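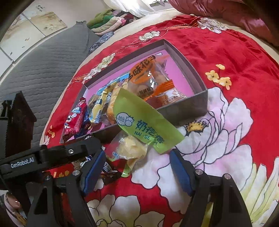 Multi-flavor peanuts at the back, milk snacks over the side.

I have now been sold the idea of the snack box three times, by three companies, and I still don't see what I'm supposed to be paying for.

The pitch never changes much. Custo calls it a "curated journey." Gimness, which charges $40 for a carton you could fill in one trip down a grocery aisle, promises "discovery." Navano wants you to fill out a quiz first, 15 questions long, and then sends what I strongly suspect it sends everyone. Mine told me I was an adventurous eater with a soft spot for salt. I had skipped half the questions.

I don't have anything against the food. Give me a bag of peanuts with a clear window in the front so I can see what I'm getting, and I'm happy. Give me a lime-green bag with a cartoon cow on it and I'll at least open it. A gray box with a pink inside, sitting on a flowered bedspread and full of bright wrappers, looks like a good evening to me. What I doubt is the claim that somebody's taste went into it, and that the taste is worth more than the peanuts.

Look at how these boxes get packed. The big bag goes at the back so it stands up. Something loud goes in front. The little things get tucked in along the side, a pastry, a biscuit, whatever fits. Any kid who has ever emptied a backpack after a school trip knows this system, and no kid has ever billed for it.

Then there's the matter of variety. The Grabner catalog that came in July listed 681 snacks you might find in your monthly delivery. Might is carrying a lot of weight there. I kept my boxes going for 90 days and got the same sesame crackers every time, in a new sleeve each month. I don't even dislike sesame crackers, but I know where to buy them.

Fans of these things will say it's about the surprise. Fine. I like surprises too, though I notice this one arrives on a schedule and renews itself unless you find the right page on the website. They'll also say they would never have picked those snacks for themselves. That may be true, but there's an international market across the road from my dentist where I pick things I can't read the label on all the time – for a couple of dollars each, and if one is awful I've lost a couple of dollars.

My advice is to get a sturdy box and go shopping. Stand the tall stuff at the back. Put it on the bed, invite whoever is home, and let them fight over the candy. If you want the card explaining what everything is supposed to taste like, I have a drawer full of them and you can have mine.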